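Hanging paper in Gostomstead
August
By Noreen Hashmi

Dalia Ouali starts work at seven and likes to have the first length on the wall before eight. She has been hanging wallpaper in and near Gostomstead for most of her working life, first for a painting contractor and then for herself. We talked in her kitchen, which is painted white.

"People always look at the walls when they come in," she said. "I do this all day. I don't want to look at seams while I eat."

She learned the trade from Usman Ghumman, who ran a decorating shop in Clarkach until he retired. He wouldn't let her touch a pasting brush for her first month. She stripped walls, filled holes and sanded.

"I thought he was being mean. Then I got my own jobs and saw what other people had papered over. Grease, old paste, three layers of something from before I was born. The paper only holds as well as what's under it."

Most of her calls these days are for florals. For years she was asked for plain textures and grays, and she says she got very fast at those because there was nothing to line up. A big floral with a trellis or a lattice is slower work. The eye follows the diagonals, and if one length drops a little, the whole wall looks like it's leaning.

"Customers ask why I charge more for a pattern. I tell them to come and watch me do a corner."

Corners are where she spends her time. She never wraps a full width around one. She cuts the length so that a narrow strip turns onto the next wall, then hangs the rest over it from a fresh plumb line. In older houses the two walls are rarely square to each other, so some of the pattern gets lost in the overlap. She decides early which corner will be the worst one and tries to put it behind a door.

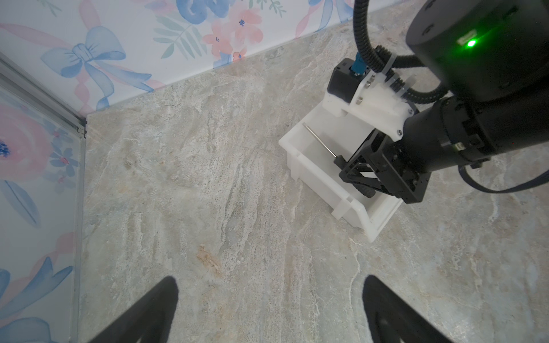
Blue bows and pink ribbons where two papered walls meet.
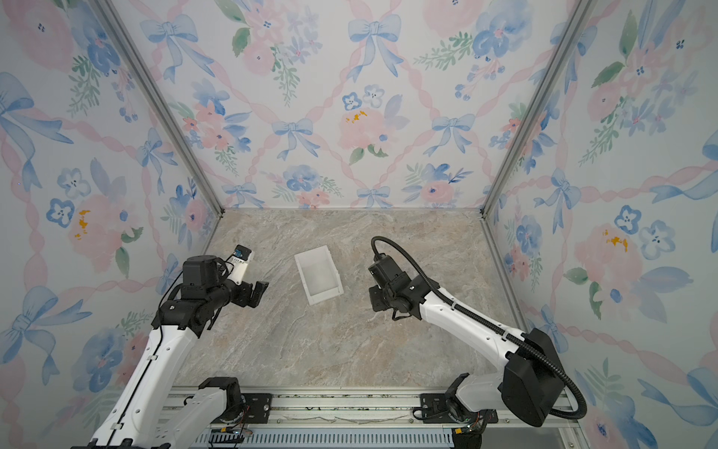
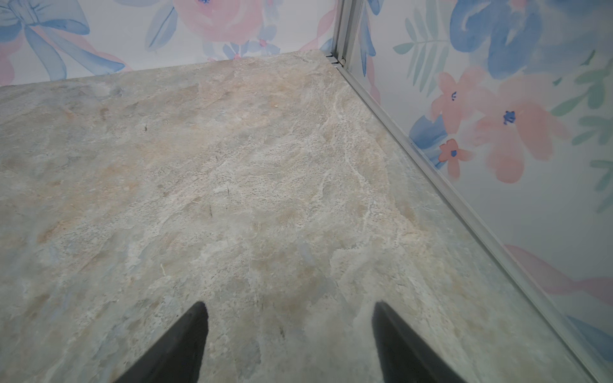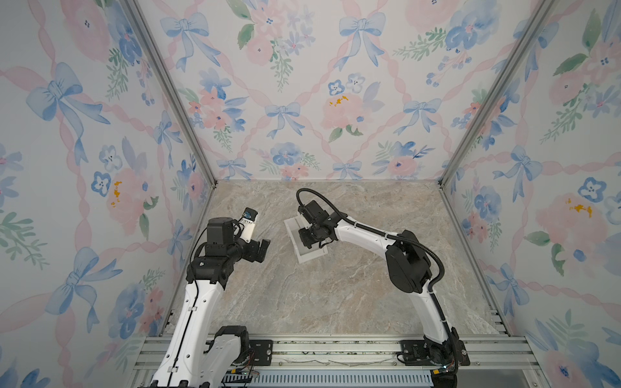
The other thing she gets asked about is waste. With a large repeat, a lot of paper goes on the floor, and first-time buyers tend to order too little.

"They measure the room, they divide by the length of the roll, and they're happy. Then they call me and they're 2 rolls short, and the shop has a different batch. Different batch means a different pink. You won't see it on the roll. You'll see it on the wall at four in the afternoon."

Her advice is to buy everything at once, check that the batch numbers match, and keep one roll unopened in a closet. She also tells people to pin up a full-width sample and leave it there for a while. A small cutting from the shop shows one flower. It says very little about how a room will feel with the same flower on every wall.

She doesn't mind pasting the wall instead of the paper, which many of the newer products call for. It's cleaner and she can work without the long table. She still carries the table – it was Ghumman's – and uses it for cutting.

I asked about the biggest job she has taken on. She named the upstairs of a guesthouse in Drancombe, owned by Fouzia Sandhu. Every bedroom had a different paper, and one had a sloping ceiling that Sandhu wanted covered too.

"I said no to the ceiling twice. Then I did it. My neck hurt until Christmas."

Would she do another?

"If she asks. She makes a good lunch."

Ouali has an apprentice of her own now, Uzma Yousafzai, who joined her in the spring. Yousafzai is still stripping walls and filling holes, and has been told she can paste a closet soon.

Get our home and garden stories by email. Enter your address to sign up. You can unsubscribe at any time.

Contact us | All text copyright its authors | Back to top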